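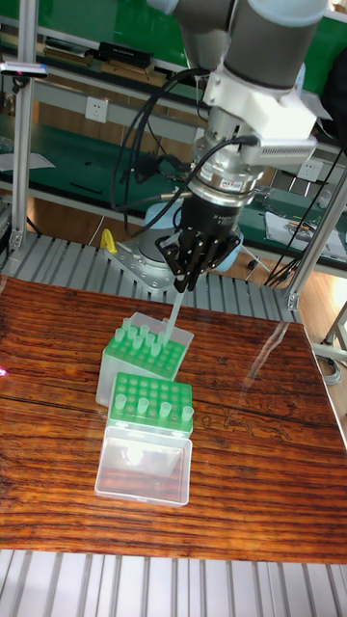
Most advice on home-built pick-and-place starts with the software, and I don't trust most of it. Start with the table. A glossy top like this one throws overhead light straight back up, and a cheap vision kit will chase the glare all evening. Turn the lamp, or lay down a dull mat. Then look at how the tip is held: several slender fingers closed around the top, a long thin taper hanging below. A small tilt up at the fingers becomes a big miss at the holes.

A few things we do at the Drolgate shop:

Tape the racks down. Light plastic boxes slide when they're bumped, whatever the Arside forum says about "self-centering."

Leave slack in the cables, then run the wrist through its full turn by hand before you power up.

Test at 5 percent speed. Go to 9 if you're bored.

Don't believe a demo of 3 good drops. Ask for 100 in a row, with the misses written down. I've asked twice and am still waiting.

Skip the padded fingertips people rave about. Ours peeled by March.

Wipe the fingers before each session. A dry rag is fine.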